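# About us

Hi! I'm Dineo Magagula, and I make Irnden, the small Android launcher you've probably installed already if you've found your way to this page. If you haven't, come in anyway and have a look.

I started writing it because my phone was driving me up the wall. I'd pick it up to check the bus times, and by the time I'd swiped past a news panel, a row of suggested apps and a weather card for a city I left years ago, I'd forgotten about the bus. I wanted a home screen with my apps on it, a clock I could read without my glasses, and one place to put my shopping list. I couldn't find one I liked, so over a few long winter evenings I made a bad one. It crashed whenever you turned the phone sideways. I used it every day anyway and told my sister it was "in testing."

Darren Mellor came along in March, when he wrote me a very long email about folders. He had installed the early version, hated how folders opened, and had drawn me eleven ways to fix it (on squared paper, photographed on his kitchen counter). The ninth one is what you get today when you tap a folder in Irnden. He looks after the design and most of the support mail now, and I write the code and argue with him about icon spacing. We're Nesovwood on the paperwork, which is the name you'll see in the store listing and on your receipt. People ask what it means. It was free and we could both spell it!

It's still just the two of us. We don't have an office, though we do have a shared calendar and a call every Tuesday that is meant to last 30 minutes and never has.

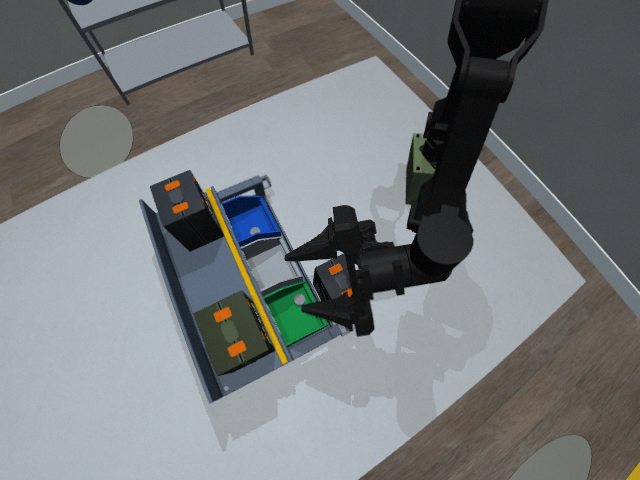
So, what do we make? Irnden is the main thing. It replaces your home screen and app drawer, and it tries hard to stay out of your way after that. You can hide apps, rename them, pin two widgets side by side without them fighting over the space, and set quiet hours when the notification dots go away. If you decide it isn't for you, go into your phone's settings, look for the default home app and pick your old one. Your original layout will still be sitting there. We put that information on the welcome screen too — I've been trapped in enough launchers to feel strongly about it.

Then there's Golob, our lock screen clock. It was Darren's side project and it has exactly one settings page, which he is very proud of. It's free and it's going to stay free. Some of you use it without Irnden and that's completely fine, they don't need each other.

Ristwood is the newest, a backup tool that saves your home screen layout to a file so you can move it to a new phone. It's still a bit rough. Tablets confuse it, and if you have a lot of work profile apps it will sometimes put them on the wrong page. I'm working through that now.

We make our money from the paid version of Irnden. You pay once and that's it. The first 1000 copies took us ages to sell and I remember refreshing the sales page like it was a sports score. We don't run ads, and we don't collect what you open or when you open it. The crash reports are off until you switch them on, and if you do, please add a line about what you were doing at the time. "It broke" is a hard one to chase (I say this with love).

A word about feature requests. There are 137 of them open on our list at the moment, and I've read every one. The most popular by a mile is landscape mode on phones, and yes, it's coming, and no, I can't give you a date. Themes with animated backgrounds probably won't happen. I tried it on my old test phone and it ate the battery before lunch.

We also owe a big thank-you to the people in our beta group, who put up with builds that go out far too late in the evening. Build 2973 made every icon on the screen tiny, and I had a dozen screenshots in my inbox before I'd finished brushing my teeth. If you'd like to join them, there's a sign-up switch inside the app, at the bottom of the About screen. Keep a backup of your layout first, please.

For anything else, use the contact form. Darren usually answers in a day or two, and if it's about folders he may answer a lot faster than that.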